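March, 11:40 pm

OK so the review column is late again and I'm dumping everything in the notebook before I lose it. Wisdom tooth came out at noon, my face is a grapefruit, and I've had soup through a straw twice. If my spelling goes sideways, Palesa, please just fix it when you lift bits of this for the site.

Game on the bench is Willstead, build 749. We got the code from Ikico on the understanding that it's close to final and the save files won't carry over, which I forgot, so there goes my first farm. RIP goats.

First impressions, in no order:

It's slow! I mean that kindly. You spend the whole first hour mending a fence and arguing with a miller over sacks. I kept waiting for the wolves or the bandits to show up and make it a proper video game and they never did, and by the time I'd noticed that, I'd been playing four hours and the soup was cold. The miller is called Olszewski and he's the best thing in it so far. He remembers if you shorted him. I shorted him by one sack in the first spring and he was still bringing it up in the second winter, at a funeral.

Performance on the old test machine (the one with the rattly fan): fine outdoors, awful in the market. Turned shadows down one notch and it was smooth again except when it rained. Rain plus market plus lots of sheep and it drops to a slideshow. I tried it on the newer machine too and the market was okay there, so I'd guess it's the old card running out of memory, but I haven't checked properly. To do tomorrow.

Bugs I hit:

- Ladder in the granary. Climb it holding a bucket and you come out on the roof. I did this 13 times in a row to be sure (and because it was funny).
- Coin counter went from 2,017 to 1,336 when I slept at the inn. A room costs 12! Reloaded, slept again, normal charge. Couldn't get it to do it a third time. I've kept the save on the shared drive under "inn robbery".
- Dog floats. Only the one dog.
- Subtitles get stuck on screen if you skip a conversation with the pad instead of the keyboard.

Sent the first two to Ikico. The ladder got a reply inside an hour, they've seen it. Nothing on the coins yet.

Controls: pad is good, mouse is a bit floaty in menus. You can rebind everything, hooray. The map key is bound to the same key as "drop item" by default, so I have left a trail of turnips across half the county.

Sound is lovely. Whoever did the footsteps on frozen mud deserves a raise. The music is three fiddle tunes so far and one of them is now stuck in my head next to the toothache.

Palesa Kekana wants a score by lunch and I keep going back and forth. She played the Wollwood games way more than I did and thinks this is basically Wollwood with the fighting taken out. I don't buy it. Wollwood was always rushing you along with that horrible clock in the corner, and Willstead lets you stand in a field. She says standing in a field isn't a feature. We went on like this in chat until I had to go change the ice pack. I think we should print both opinions and let people yell at us in the comments, same as the time with the tram game.

What I still need before I can write it up:

- Get to the third year. Supposedly the river floods and you can lose the lower barn.
- Try the two-player mode with Palesa. She's on nights this week so it'll have to be early.
- Work out if the marriage stuff is in this build or if the baker just really likes me.
- Screenshots!! I have loads of the floating dog and hardly anything we can put on the front page.

Leaning toward a high score if the flood is good and the rain gets sorted, middling if not. Don't hold me to that, I'm on the strong painkillers and I cried at a goat earlier.

Right, one more in-game day and then bed. If I pay Olszewski back with interest before winter I want to see if he lets the sack thing go, and I've got the barley for it now.

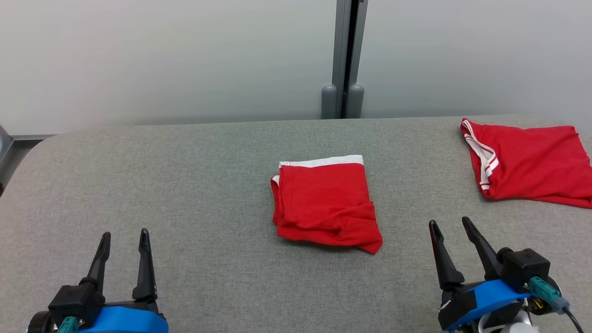

He did not let it go. He took the barley, said it was damp, and walked off into the mill. So that's a note for the dialogue section, and I'll start year three from this save in the morning with the shadows back up on the newer machine.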